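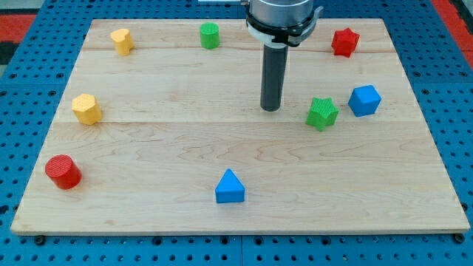
Kakgate omnibus, which printing?

marrowfat
Looking at the Kakgate paperback omnibus on Bidport. 651 pages, all the novels in one. Seller wont say which printing. Does it matter? I just want to read them in order.

tillyreads
Matters a lot. First printing dropped the last chapter of book 2. Mine goes straight from the harbor trial to the ads in the back. Thought it was an arty ending for a week lol

marrowfat
oh great. How do I tell from the listing photos?

Osk_142
Copyright page. Says "reset" on the corrected one. Also the spine lettering is yellow, not white.

tillyreads
Spine thing isn't reliable. Mine is yellow and it's the bad one.

Osk_142
Then someone swapped the cover or you're misremembering. I've had 13 of these through my hands.

tillyreads
It's on my lap right now. Yellow.

pagefoxed
Skip the omnibus. Print is tiny and the glue gives out at the middle. Get the separate Girard paperbacks, used, cheap. Better intro by Chantal Fehr too.

marrowfat
The intro spoils the whole thing though, doesnt it? Read somewhere she gives away who's on the ferry.

pagefoxed
Read it last then. Still the best thing written on those books.

Osk_142
Disagree. She spends most of it on the short stories, which arent even in there.

jendura_mail
Jendura had the corrected omnibus in stock when I looked Thursday. New, free shipping over a certain amount, can't remember what. Mine came with a bent corner but all the chapters.

marrowfat
Ok asked the Bidport guy for a pic of the copyright page. No answer yet. If he doesn't get back to me by tonight I'll order from Jendura

tillyreads
Ask him for page 142 as well. Chapter heading is upside down in mine

Osk_142
Never seen that one. Post a pic?

tillyreads
Will do after work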